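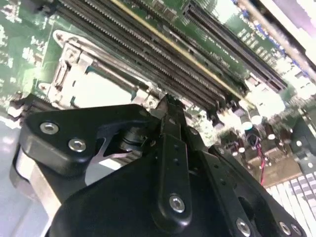 Holtmont Public Library will hold its electronics collection for county residents on 24th August, in the lower parking lot off Tuominen Street. Gates open at 9 a.m. and close at 1 p.m. Details follow in this thread. (1/14)

We accept desktop computers, laptops, circuit boards, monitors, keyboards, printers, phones, tablets, cables and chargers. Items do not need to be complete or in working order. (2/14)

We cannot accept refrigerators, air conditioners, smoke detectors or loose fluorescent tubes. The county transfer station takes all of these during its regular hours. (3/14)

Televisions are accepted this year, with a limit of 3 per household. Older tube sets are heavy. Please leave them in the vehicle and staff will lift them out for you. (4/14)

There is no charge for residents. Proof of address is required - a driver's license, a utility bill or a current library card will do. Businesses should write to the front office, as their equipment is handled under a separate agreement. (5/14)

Before you come, please copy any files you wish to keep and sign out of all accounts. The library does not recover data and cannot return an item once it has been placed in a bin. (6/14)

Residents who would like a hard drive destroyed should remove it from the computer and hand it over separately at the second table. A signed receipt will be provided. If you are not able to remove the drive, bring the whole computer and tell the attendant on arrival. (7/14)

Lithium batteries need particular care. If a battery comes out easily, take it out and put clear tape over the contacts. If a battery is swollen or leaking, do not bring it in. Call the fire department's non-emergency line and they will arrange a pickup. (8/14)

Collected material goes to Purnolitz, the county's contracted recycler. Last year's collection came to 1155 items from 780 vehicles. Printers were the largest single category, followed by monitors. The full breakdown is posted on the bulletin board by the circulation desk. (9/14)

Please enter from Tuominen Street only. The upper driveway will be closed to cars until 2 p.m. Patrons visiting the library that morning may park at the middle school and use the footpath. The book drop will remain open, but it must be reached on foot. (10/14)

Wait times were longest in the first hour last year, when the line reached the traffic light. We have added a second lane and expect shorter waits, though residents with flexible schedules may still prefer to come after 11 a.m. (11/14)

Laptops less than five years old may be considered for Rereo, our lending program. These are wiped, repaired where possible and made available to cardholders for three weeks at a time. Please include the charger. Roughly 50 laptops are in circulation at present, and the waiting list is open at the circulation desk. (12/14)

Correction to our printed newsletter: the page 2 notice states that ink cartridges will be collected. They will not. Cartridges can be left at any time in the gray box inside the main entrance. We regret the error. (13/14)

Residents who do not drive, or who have trouble carrying equipment, may ask for a home pickup by calling the front office before noon on the day before the event. Pickup spaces are limited and are given in the order that calls are received. The next collection is planned for October, with the date to be posted on this account and at both branches. (14/14)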